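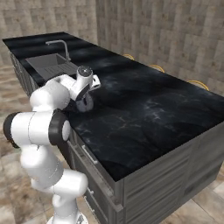
The kitchen that never says no

Every planning team I have visited this year has a kitchen. The kitchens have no plumbing and no electric bill. They live on a graphics card, and in them robot arms put groceries away all night long with a success rate that would shame most families.

The one I spent June looking into belongs to Trivbridge, a small company that sells planning software for household robots. Its planner is called Tokix. You give Tokix a request in plain words, it breaks the request into steps, and a second piece of software turns each step into joint angles. The company says the same code will run on a real arm without changes. I have heard that sentence before, from people who no longer return my calls.

Philomena Gallagher, who runs the software group, let me sit beside her for most of a day and pick the tasks. I started mean. I asked for something to be brought from the counter to the refrigerator, and then changed my mind about the destination while the arm was still being planned for. The program threw out its old plan and had a new one in 6 seconds. That is decent. It is also a long time to stand in a kitchen with your hand out.

Gallagher didn't argue the point. What bothers her more is where the seconds go. Picking the steps is quick. Most of the time is spent by the motion planner, which throws out one candidate path after another because an elbow would hit a cabinet or a wrist would run out of travel. Her team caps it at 300 candidates per step. If none of them works, the step fails and the planner upstairs is supposed to think of something else.

"Supposed to" is carrying a lot there. In the logs I read, thinking of something else mostly meant asking for the same step again with the base of the robot moved over a little. Sometimes that helps. When it doesn't, the log fills up with the same line, and a person has to come and stop it.

Refrigerators are where it goes wrong most often, and any cook could guess the reasons. A shelf is a narrow slot with a ceiling. A door takes up the space the arm wanted for its elbow. To a planner, a tidy row of fruit is a row of things to knock over, and the drawer underneath has a handle made for fingers that bend.

Then there is the matter of what the software knows. In the simulator, Tokix can be handed the exact position of every object, straight from the program that drew them. Gallagher's team calls this "oracle mode" and uses it for debugging, which is fair. But the success rates on the company's slides were measured in oracle mode too, and that detail sat in a footnote I had to ask about twice. With the camera-based perception module switched on instead, the planner is working from guesses. It may have a good idea of what an apple looks like from the front and a poor idea of where the back of the apple ends, and it has to close its fingers anyway.

I asked to see the refrigerator task run with perception on. There was a short silence, and then, to her credit, she ran it. 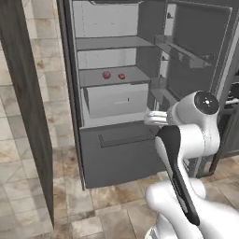

Fathima Marikar thinks I am asking for the wrong thing. A simulator, she told me, was never meant to prove that a robot works; it is meant to make failure cheap, so that you can have 11 kinds of it before lunch and fix the stupid ones. Judging a planner by its worst shelf, in her view, is like judging a student by the first draft.

I would accept that more easily if the first drafts weren't being shown to customers. Trivbridge has two of them signed up for trials, and one, Clustard, has been told to expect the software on real hardware before the year is out. When I asked what would change between now and then, the answers were about speed: a faster collision checker, fewer wasted candidates. Those are good things to build. They don't touch the question of a planner that believes whatever its perception module tells it and has no way to say it isn't sure.

There is a branch of the code that tries. It attaches a confidence score to each object and makes the arm take a second look when the score is low. Gallagher showed it to me late in the afternoon, on her own screen. It is slow, and it turns down jobs the main version would attempt. She hasn't been given a date for merging it.

I liked that branch better than anything else I saw there. It refused two of my requests, and the reason it printed both times was the same: object extent uncertain, requesting new view.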